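The Month I Let an App Round Up My Coffee

I signed up for Skernia in May, in a line at the pharmacy, because the woman ahead of me was returning a humidifier and had opinions about it. I had time. By the time I reached the counter I had a savings account, a cheerful green logo on my phone, and a rule that said every card purchase would be rounded up to the next dollar, with the difference swept off somewhere I couldn't see it.

If you haven't run into round-up savings yet, you will. My bank has a version. So does my credit union, and so does the app I use to split the electric bill with my sister. The pitch is always the same: you spend $4.35 on a latte, the app takes 65 cents, and someday you go to Portugal. I am exactly the person this is aimed at. I have started and abandoned more budgets than I have houseplants (and I have abandoned a lot of houseplants).

The first week was great fun! I checked the balance the way other people check the weather. A parking meter gave me 75 cents. A bag of onions gave me 11, and I remember feeling cheated by the onions. I found myself rooting for awkward prices. A thing that cost an even ten dollars annoyed me, and I stood in the hardware store wondering whether the slightly worse tape measure might be the better buy, what with the extra 89 cents it would throw into the pot.

Then I got cocky and turned on the multiplier. Skernia lets you multiply each round-up by up to 3, which sounds like nothing when you're looking at pennies. I did that and forgot about it, and that's the whole idea, you're supposed to forget about it. The trouble is that my checking account forgets nothing. I buy a lot of small stuff. Bus fare, gum, a song, another bus fare. On the day before payday I had one of those mornings where everything costs a little something, and by lunchtime the sweep had taken me below the minimum my bank likes to see. The bank charged me a fee. The fee was bigger than everything I'd put away that week, and I did not feel like a person on her way to Portugal.

To be fair to Skernia, there's a setting for this. It's called a floor, and it stops the sweeps when your checking balance drops under a number you pick. It lives three menus down, under a heading called Preferences, next to the one that changes the color of the app. I had changed the color of the app. I had not gone looking for the floor. I think it ought to be the first thing they ask you, before the name of your goal and definitely before the confetti.

So I set the floor, took the multiplier off, and decided to try a rival for comparison. Hondano does it the old-fashioned way. You pick an amount and a date, and it moves that amount on that date. No rounding, no confetti. I set it for $20 a week and felt absolutely nothing, which I mean as a compliment. The first transfer went through while I was asleep. I didn't think about onions once.

Running them side by side was useful. The round-ups went up when I was spending a lot and dried up when I was being careful, and once you've noticed that it's hard to stop noticing. In my one really thrifty week, the one where I ate the lentils, Skernia saved me almost nothing. In the week I replaced my shoes and bought everybody lunch, it congratulated me. Hondano just took its twenty and left me alone both times.

Interest is where I started reading the small print, glasses on, cup of tea going cold. Some of these apps keep your money at a partner bank and pass the interest along to you. Some pass along part of it. Some pay none on balances under a certain amount and charge a monthly subscription on top, and if you're saving in nickels, a monthly subscription is a serious animal. Do look for the name of the bank that's holding the money, and find out whether your deposits are insured there and how. I had to dig through the help pages for that on one app and write to customer service on the other. Customer service took its time but did answer.

I also looked at how long it takes to get your money back out. That one surprised me! Putting money in was instant, more or less. Taking it out meant waiting through business days and a holiday, unless I paid for the speedy version. I don't mind a bit of friction when what I'm pulling against is my own bad idea at 11 at night. I'd mind it a lot if the car died.

I've kept both, for now. Skernia gets the silly fund, with the floor switched on and the multiplier off, and I still get a small kick when something rings up at $6.02. Hondano gets the fund I'd be upset to lose. At 30 days I moved the whole silly fund over to the serious one, felt very grown up, and bought a croissant. Eleven cents to Portugal.

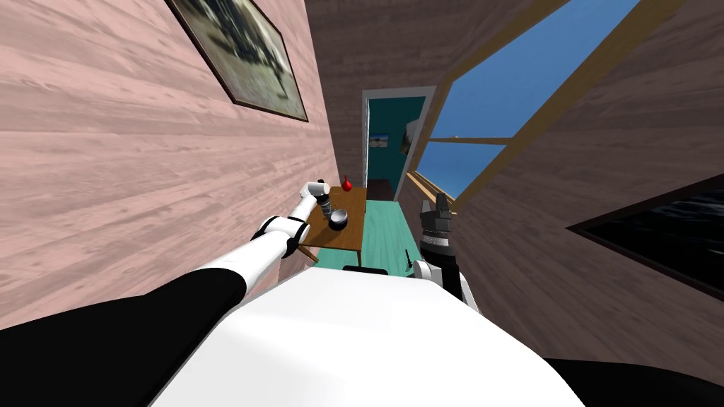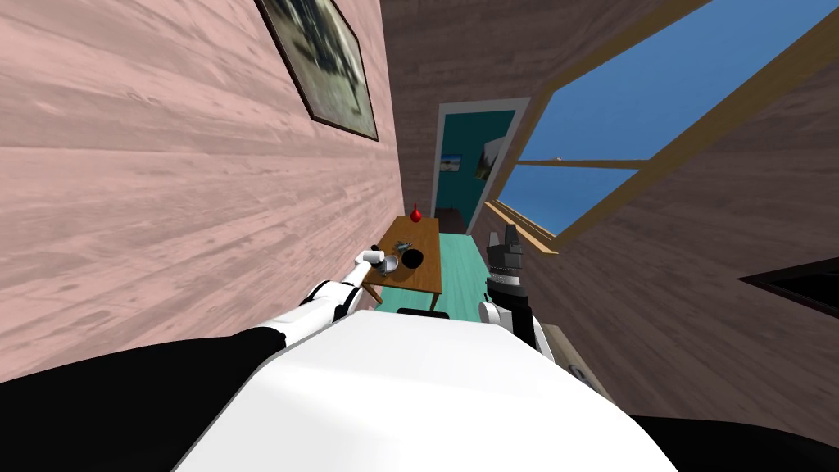 Tehrani wrote in from Dusitthorpe to say that I'd let the banks off too lightly: "You got charged for dipping under a minimum, and you spent a paragraph on where the app hides its settings. I'd have switched checking accounts first. Mine has no minimum, and I do my round-ups by hand when I pay the card bill. If it's $212, I send $220 and put the eight in savings myself. Well, I pay the 212 and move the eight, you know what I mean. It takes as long as opening the app would, and I've never had a fee from it. I did forget all of last winter, though."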